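Changing sheets for a living

Karine Grewal has run the linen room at Hovau, a guest house with 19 bedrooms, for most of her working life. She started in January, in the week the boiler failed, and was told the job was temporary.

"I was meant to cover for a month," she says. "Then the woman I was covering for moved away and I stayed."

The house gets through about 300 sheets in a busy week. Grewal buys plain white and has done so through three changes of owner. One of them wanted cream.

"Cream goes patchy. You wash one more often than its neighbour and they never match again. White you can boil, and you can mix old with new."

She does not iron bottom sheets. Top sheets are folded while slightly damp and left under a board overnight, a habit she picked up from Rowena Talavera, who trained her.

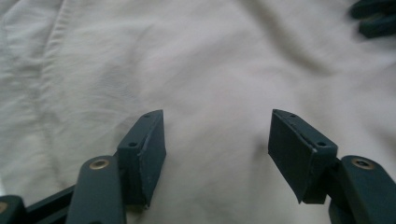 Mending and throwing out

Worn sheets are cut down the middle and joined side to side, as her grandmother did. After that they become pillowcases, then dust covers.

"Garnet in the kitchen would have them all for rags if I let him," she says. "He gets them last."

Guests seldom mention the beds. One left a note asking where the sheets were bought, and she wrote back with the name of the shop, Skatavitz, which had already closed.

Grewal plans to retire next spring. She has not yet been asked to train anyone.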